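Small counter, big opinions: coffee with Hakim Purba

I met Hakim Purba to talk about Bondmont, the kitchen corner he put together for 1,000 dollars, and we were on to corn within a minute. "A basket has to have food in it," he told me. "Otherwise it's decor."

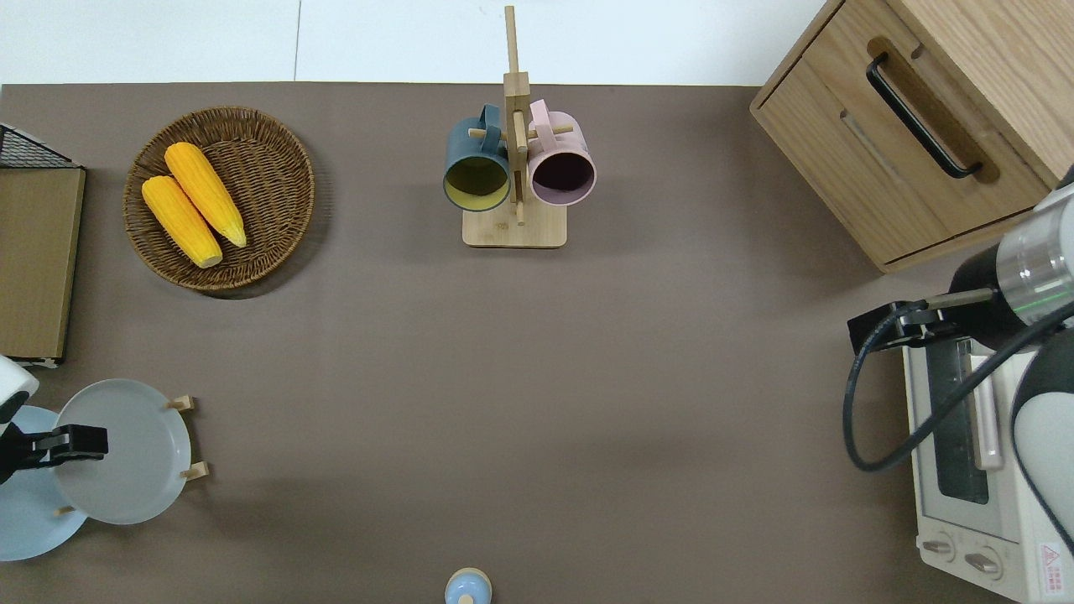 On mugs

He's a mug tree guy now. "I had 70 mugs in a cupboard. Seventy! I used 4." The rest went in March - no regrets, he says, except one from Prosser.

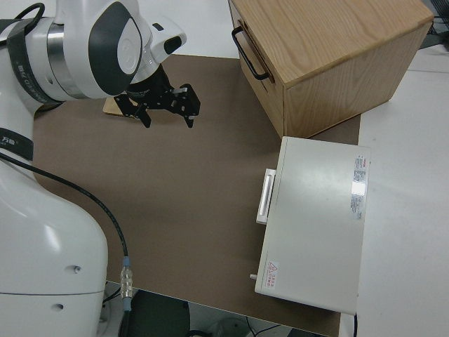
He loves a plain wood drawer box with a black handle, and so do I, so we got stuck there for a while. His holds tea towels and string.

I asked about the toaster oven with the pink handle. "I wanted one thing that looked cheerful before coffee," he said.

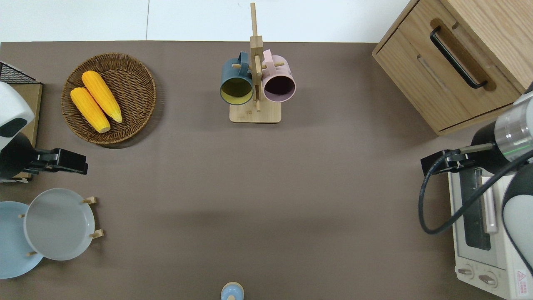 Photo: Flonulura, 8/14/22

Then there's the dish rack, his favorite. "Plates standing up, different colors. I grab the yellow one every time."
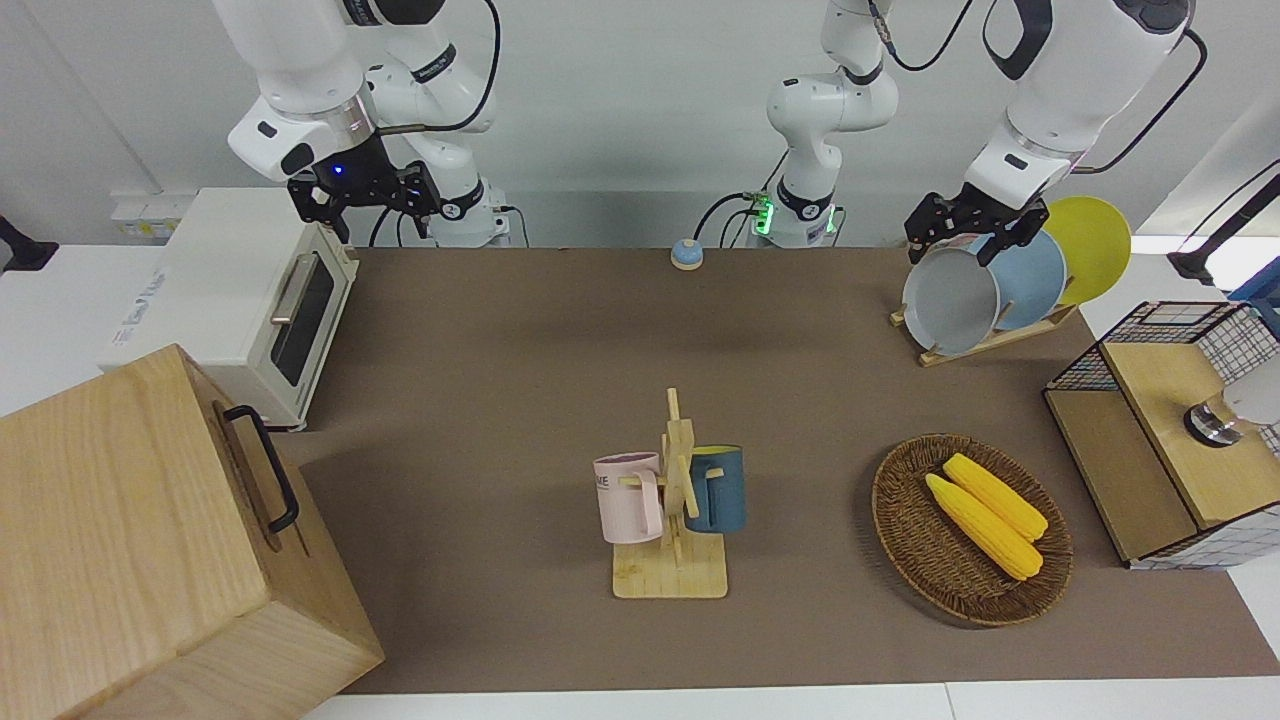 He'd like a second rack, but his sister says wait. We'll see who wins!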